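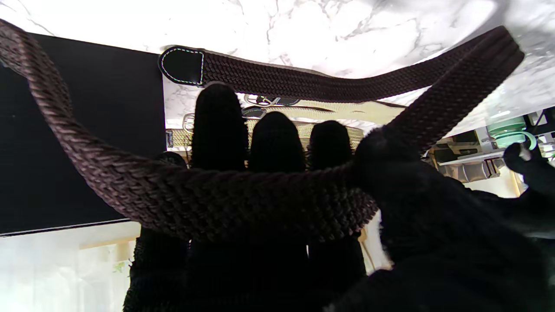

Can a machine put away a basket of laundry without help yet? Towels and T-shirts, mostly, if nobody is in a hurry; belts, straps, cords and anything else long and limp still need a person close by.

October, Wednesday, bench notes, Flendlow project

Accessories set again. Two braided belts, dark brown and pale beige. The brown one is the harder of the pair to plan for. The weave is tight and has a herringbone look, the strap sags into a wide loop as soon as it is held up, and the tip is black leather with a thin pale line of stitching around the end. Our segmentation treats the tip as a separate object about as often as not. Same complaint as last month with the two-tone scarf. I have stopped filing it as a new bug each time and added it to the existing one.

Task definition for this round, copied here so the sheet and the notebook agree:

Pick up belt from any resting state. Find the buckle end. Bring tip and buckle together. Coil or hang. Release without dragging the neighboring item along.

The last line was added after the first morning. With two belts close together the buckle of one will catch the braid of the other, and the old sheet had no way to score that. A run that hangs the right belt and takes the wrong one with it is now a fail.

Totals up to the end of yesterday: 158 attempts logged, 11 complete with no intervention. I am leaving out the batch with the old gripper settings, which should never have been put in the same table. The 11 are all hang, no coil. Coil remains at zero and I don't expect that to change with the current controller.

Where the time goes. Grasping is fine. Four fingers and a thumb on a braided strap is a good match, the knit covers help, and slip is low. The trouble starts after the grasp. The hand has the belt but the planner does not know which part of the belt it has. A plain leather strap gives some cues along its length, holes at one end mostly. A braid gives the same pattern everywhere, so the estimate of distance to the tip drifts and then snaps when the tip comes into view. A person runs the strap through the fingers until they feel the end. We have the hardware for that and not the skill. Derkach has a sliding grasp routine that was written for cable and I would like to try it on the brown belt before writing our own.

Second item: occlusion. When the strap crosses in front of the fingers the wrist view loses the fingertips behind it. The Prulta tracker handles a short loss and gives up on a long one. Raised the timeout to 2 seconds. Fewer aborts, more bad guesses. Net effect not clear, needs a proper run with the seed fixed.

Third item: lighting. White marble behind a dark hand and a dark belt pushes the exposure the wrong way, the fingers go to silhouette and the veining washes out. Locked exposure at the lower value. The beige belt then gets harder to separate from the wall. Pick one. I picked the brown belt for this week.

On the larger question, since it came up at lunch. Shop-floor work with straps is closer than housework with straps. In a packing station the belt arrives the same way up every time and a fixture can hold the buckle. At home it arrives in a heap. The Flurnari cell for bagging belts is supposed to do 1320 a shift, and I can believe it, given that a person loads the fixture. Take away the fixture and the numbers look like ours.

To do:
Merge tip and strap labels, retrain on the small set only.
Ask for the Derkach cable routine, check that the license covers it.
Timeout test, old value against new, brown belt only.
Split the old gripper batch out of the table.
Replace the cover on the index finger if the fuzz gets worse, it is starting to snag on the buckle tongue.

4:40 pm, added: first timeout runs are in the shared folder. The sheet has the columns for lost-track time swapped, read the header before quoting anything from it.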